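In Praise of the Small Shop

My neighbors drive out to the warehouse store at Vorasau and come home with enough food for a wedding. I went along once, last August, and I understand the appeal (I really do!), but I have spent 39 years shopping a little at a time and I would like to say a kind word for it. When I buy for two or three days, I know what I have, and I cook it.
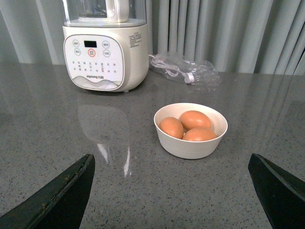
What the big cart costs

A bargain is only a bargain if somebody eats it. I once bought 28 yogurts at a wonderful price – and threw out more of them than I care to admit. The fridge was so full that things went to the back and stayed there until spring. These days I walk to Koo Grocery with one cloth bag, say hello to whoever is at the register, and buy a pear if the pears look good.
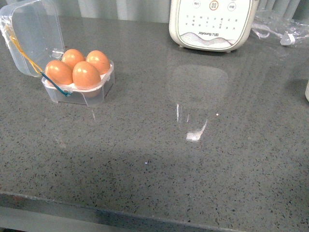
For people with a houseful

I know this won't suit everyone. If you have four hungry teenagers, or the nearest store is an hour off, by all means fill the trunk. But there are plenty of us in ones and twos who still shop as our mothers did for six, mostly out of habit, and I'd gently suggest trying a week of small bags. You may spend a few cents more on the rice, and I think you'll enjoy your suppers.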